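Jadthorpe Shared Lunch Program
Progress report to the Satti Fund
Period covered: second half of the grant year, to the end of August

1. Background

The Satti Fund awarded the program a grant to set up and run a shared lunch service for the people working at the Jadthorpe site. Before the grant, the site had no food service of any kind. The nearest place to buy a hot meal is on Nikov Road, and most people brought something from home or skipped lunch.

The grant pays for steaming equipment, baskets, a weekly supply of buns, and a snack shelf. Staff time is covered by the site and is not charged to the grant.

2. Meals served

The target for the period was 1000 hot lunches. We served 869. The shortfall falls almost entirely in the first weeks, when the steamer was waiting on a replacement heating plate and only cold food could be offered. Once the plate was fitted, the service ran on every working day.

A lunch is counted as two buns. Extra buns handed out at the end of the day are not counted as lunches, and neither are snacks.

3. Equipment

The main steamer was bought from Kemine under the original quote. It holds 3 tiers. We had planned to use metal trays, but the buns stuck to them and the trays were too hot to hand over. We changed to round wooden baskets with paper liners. The baskets cost less than the trays, and the difference was moved to the food line of the budget with the Fund's approval.

The baskets need more care than we allowed for. They have to be rinsed and left to dry overnight with the lids off. Two were thrown out in the spring after they were stacked damp and developed mold. A drying rack has been put up beside the sink and no baskets have been lost to mold since then.

4. Food

Pork and cabbage buns remain the most requested. A vegetable filling was added partway through the period and now makes up a good share of each order. Red bean was tried for a short time and dropped, as most of it was left over.

The supplier delivers frozen buns in the morning and they go straight into the freezer. Steaming starts at 11:15 and the first baskets go out at 11:45. Some people asked for a later option, so a small second batch is now steamed at 1:00.

5. Serving at the desk

The original plan was for everyone to eat in the break room. The room is small, and a number of people are not able to leave their work area at midday. From the middle of the period we have let people take a basket back to their own table, along with items from the snack shelf. Baskets are to be returned by 3:00 for washing. Returns were slow at first and have improved with a sign-out sheet by the door. 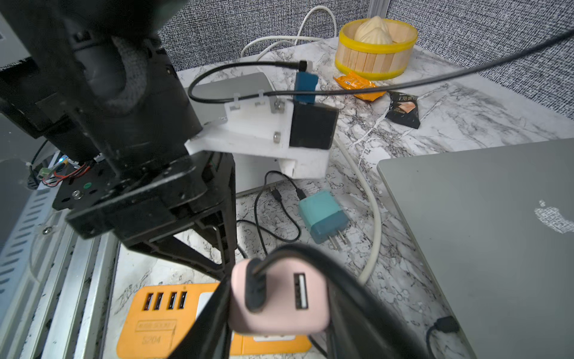 Two buns in a steamer basket, with packaged snacks, on a work table.

Eating at the desk has brought more wrappers and crumbs into the work areas. The cleaning crew raised this in June. We added a small lidded bin at the end of each row and asked people to wipe down their tables after eating. There have been no further complaints.

6. Snack shelf

The snack shelf is restocked once a week. Single-serve packets go fastest and larger bags tend to be left half finished, so the larger bags are no longer ordered. Spending on snacks was slightly under budget.

7. Budget

Spending on equipment is complete. Food spending is behind plan in line with the lower number of lunches. We ask that the unspent part of the food line be carried into the next period and used for the same purpose. A full statement is attached as Appendix A.

8. Next period

We plan to buy replacement baskets and a second drying rack, and to keep the 1:00 batch as a regular part of the service. We will also ask the supplier for a price on a chicken filling. The next report will cover the remaining months of the grant.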